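Sorting mixed black nuts and small gears on a padded mat
Home Workshop > Storage and sorting
Posted by Usha Rajan, November 21, 2024

I have been given a box of mixed hardware and want to get it into some order before it goes in the drawers. It is mostly black hexagonal nuts with no markings, plus a number of small spur gears. I work on a white table with a cushioned mat on it and a shallow square plate for the gears. 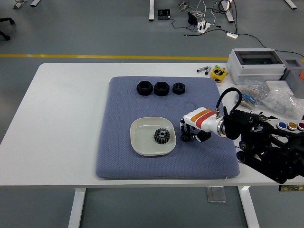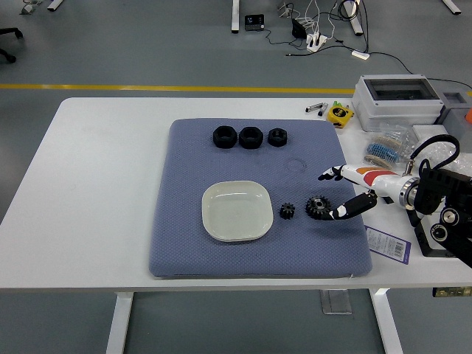

My trouble is with the nuts. I can put the small ones to one side straight away, but the bigger ones look alike to me. I had two that I took for a pair, and a bolt that ran nicely through the first would only go one turn into the second before it went tight. I stopped there as I didn't want to force it. Are they likely to be different threads, or is one just damaged? There are over 400 in the box so I would like a quick way of telling.

Second thing, the mat. I like it because nothing rolls and the table doesn't get scratched, but it is soft and I have noticed heavier parts leave a dent. Does that matter? And is a plate good enough for gears or should they be kept apart from each other?

I have a tape measure and a steel rule but no calipers. The drawers are a Jovura unit bought in July.

Revathi Bhat
Member, 184 posts

They are very probably different threads. Two nuts can have the same distance across the flats and still not take the same bolt. It may be coarse against fine, or metric against imperial. In an old mixed box I would expect both.

A tape measure won't tell you. Buy a cheap pair of calipers and a thread pitch gauge if you can. If you don't want to spend anything, use bolts. Find one good bolt for each size you think you have, check that it is clean, and label it. Then try each nut by hand only. If it spins on for its full depth with your fingers it belongs with that bolt. If it stops after a turn or two, put it in a "not this one" pile and try it against the next bolt. It goes faster than it sounds. I do all the nuts against one bolt before I pick up the next.

To find out if a nut is damaged, try it from the other side. A knocked first thread will often catch on one face and go on happily from the other. A wrong pitch will jam from both. Look through the hole with a torch as well, you can usually see a flattened thread.

Lay them flat in a row on the mat while you work, biggest on the left. Standing them on edge is asking for one to go on the floor.

For the mat, most dents in that sort of padding come out overnight if you take the weight off. It doesn't matter for sorting. I wouldn't use it for measuring, though. If you want to see whether a gear sits flat, put it on the bare table or on a bit of glass.

ruson_shed
Member

Egg boxes. Free and they stack.

P. Clenis
Member

Agree with Revathi on the bolts. I would only add something on the gears.

A plate is fine for an afternoon. For storage I would separate them, as steel teeth knocking together in a drawer pick up little burrs and then the gear runs noisy. Small grip-seal bags are enough, one size to a bag. Write the tooth count, the bore and the outside diameter on the bag with a marker. Put a dot of ink on one tooth and start counting from there, or you will lose your place and do it again. I still do it twice on anything over 30 teeth.

A large gear and a small one may be a working pair, so roll them against each other on the mat before you split them up. If the teeth mesh properly all the way round, put the two bags together with an elastic band. If they bind or rattle, they can go in different drawers.

Wipe everything with a lightly oiled cloth before it goes away. A black finish on nuts is often only a thin oxide coat and will rust in a damp shed. Don't oil them until you have finished trying the bolts, or you will have black fingers and marks all over the mat.

Usha Rajan
Thank you all. I tried the second nut from the other side and it jammed just the same, so a different thread it is. I have ordered a pitch gauge and will do the gears first while I wait for it.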